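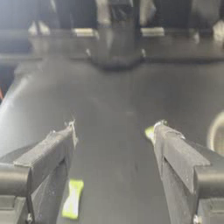
How to clean a grey work surface and keep it free of fluff and small bits

A plain grey surface hides dust well. Fibres, pale specks and smears of colour build up on it for weeks before anyone gets round to cleaning, and by then a quick wipe tends to push them about. The method below is the one I use on my own bench at the end of most Thursdays. It suits painted board, matt laminate and rubber matting. For bare wood, leave out the water.

What you need

A soft brush, the sort sold for decorating
A vacuum cleaner with a narrow nozzle
Two cloths that don't shed — old cotton shirt is fine, towelling is not
A bowl of warm water with a drop of washing-up liquid
Masking tape
A plastic scraper or an old bank card
A shallow tray or lid

Step 1. Pick up the loose pieces

Go over the surface by hand before you use the brush or the vacuum. Small bright things are easy to spot on grey, so start with those and put them in the tray. Don't decide yet what is rubbish. A green scrap might be a bit of packing, or it might be the cap from something you will want next week. If you can't tell, keep the tray until the following clean and throw out whatever hasn't been missed.

Crouch down once and look along the surface from the side. Low light from a window or a desk lamp shows up the flat pieces you can't see from above.

Step 2. Brush towards one edge

Work from the back to the front in short strokes, lifting the brush at the end of each one. Long sweeping strokes send fibres into the air and they settle again behind you. Hold the vacuum nozzle at the front edge with your other hand and let it take what arrives. Keep the nozzle off the surface itself, particularly if it is painted.

Step 3. Take off the fibres that won't move

Felt and foam shed fine hairs that cling to anything matt. Wrap masking tape round your fingers, sticky side out, and dab. Don't rub. Change the tape when it stops lifting. The same goes for felt pads and foam linings on any tools you keep near the bench, which are usually where the fluff came from to begin with. If a felt edge has gone ragged, trim the loose strands with small scissors. Pulling them only makes more.

Step 4. Deal with coloured marks

Try the dry cloth first. Soft wax, putty and modelling clay will often roll off under a fingertip, and what is left can be eased up with the scraper held almost flat. For anything that remains, use the damp cloth, well wrung out, and work from the outside of the mark inwards.

Berwyn Powell, who painted my bench, warned me off kitchen scouring cream. He was right. I tried it on one corner and it left a shiny patch that is still there.

Step 5. Wipe and dry

Wipe the whole surface once with the damp cloth and once with the dry one, in the same direction. Leave it 31 minutes if you are going to put paper on it. That is how long my kitchen timer was set for the first time I did it, and I have never changed it.

Keeping it clean

Put felt offcuts and foam away in a bag with a closure. Keep the tray on the bench so that small pieces have somewhere to go while you work. Cover the surface overnight with a clean sheet, and shake the sheet outside before it goes back on.

On rubber matting, repeat steps 2 and 3 every 4 weeks or so, and do the wet clean only when there are marks to remove. Take the mat up in November, before the heating goes on, and brush underneath it as well.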